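Workplace Services Bulletin: Facilities
Indoor Humidity and Furniture Care, Heating Season

The heating system in the Totley building switches over in September. Each year the same pattern follows: relative humidity on the upper floors drops, static complaints go up, and wood surfaces begin to show movement at joints and edges. This item covers the humidity targets for the coming season and the care of tabletops in shared rooms.

Humidity targets

The working range for occupied floors is 35 to 50 percent relative humidity. Below 30 percent, solid wood loses moisture quickly enough to shrink across the grain. Movement along the grain is small and can be ignored for furniture. Veneered panels are more stable than solid boards, but the face and the core can still move at different rates, and an edge that has taken repeated knocks is usually where a fault first appears.

The Clirnevo humidifiers on the upper floors have been serviced and their pads replaced. The control setting is unchanged from last winter. In very cold weather the setpoint is lowered automatically to prevent condensation on window frames, so readings under the target on those mornings are expected and do not need a ticket.
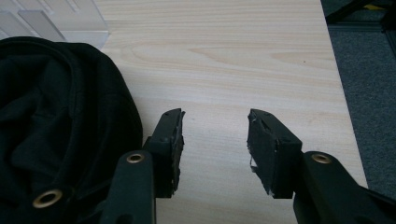
Portable humidifiers are not permitted in meeting rooms or at desks. They raise humidity within a few feet of the unit and have little effect on the rest of the room. Water set down on a table under a leaking tank can work through a finish overnight. Rooms that stay under 30 percent for more than 4 hours during the working day should be reported through the Khan service desk, with the room number and the time of the reading.

Sensor readings

Each floor has wall sensors that log every 15 minutes. Values are posted on the building dashboard. A sensor mounted near a supply vent will read low while the fan is running, and two of the older positions have been moved for this reason. Anyone comparing this season with last should note that the relocated sensors will show a step change of a few points. The older data has not been adjusted.

Handheld meters from a hardware store are often off by 5 points or more. A reading from one of these is useful for comparing two rooms on the same day. It should not be compared with the dashboard.

Surface care

Shared tables are wiped down each evening by the cleaning contractor. The product in use is Loltell neutral cleaner, diluted and applied to the cloth. Spraying directly on the table leaves liquid standing along the edges, where it can get under the finish. Alcohol wipes will dull most clear finishes over time and should be kept for keyboards and phones.

Small items with sharp corners should be lifted when moved. Grit trapped under a flat base will scratch a matte finish, and matte finishes cannot be spot polished without leaving a shiny patch.
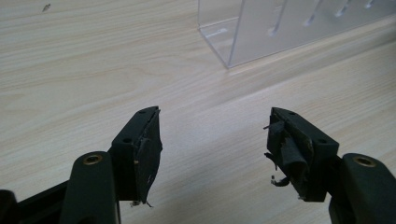 Clear acrylic stand on a pale wood-grain tabletop.

Light scratches that cannot be felt with a fingernail are left alone until the next refinishing cycle. Deeper damage, lifted edges and white rings should be reported. White rings are normally moisture held in the finish and will sometimes clear without treatment. Please do not apply oil, wax or furniture polish to any shared table. Residue from these products interferes with recoating and adds almost 9 days to the turnaround at the shop.

The refinishing budget for the season covers 600 square feet. Requests are ranked by condition, then by date received. Tables selected for work will be tagged on a Tuesday and collected the same evening, with a loan table left in the room where one is available.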